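The long way round to a pile of blocks
2/19/19
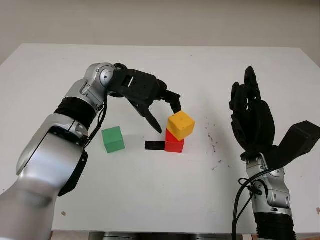
Most of the working day at Zudel is spent repeating things. The firm has two rooms above a tyre shop in Jorstead, and since May it has been collecting examples for a learning system it calls Ifans. An example is one attempt at one small job, steered by a person from start to finish and saved with everything the cameras and joints reported along the way.

The current job is stacking. A yellow cube goes on a red one, and the green one is left for later. An operator wears a pair of gloves and the two black hands copy what the gloves do. A shift is 100 attempts, with a break after every 20. People get slower towards the end, and the system will learn that as well if it is allowed to.

By the middle of this month the count stood at 3,248. Failed attempts are kept and labelled - a cube dropped, a cube pushed off the table, a finger that came down in the wrong place. Crooked stacks count as good so long as they stand. Early on the team threw those out, and the first version of Ifans would freeze whenever a block sat at an angle.

The labelling is done in Gulell, a program the firm wrote for itself and does not much like. It takes around 120 seconds to go through one attempt, longer than most of the attempts themselves.

Cloth is next on the list. The operators have already tried folding a tea towel with the gloves on, and have asked for shorter shifts.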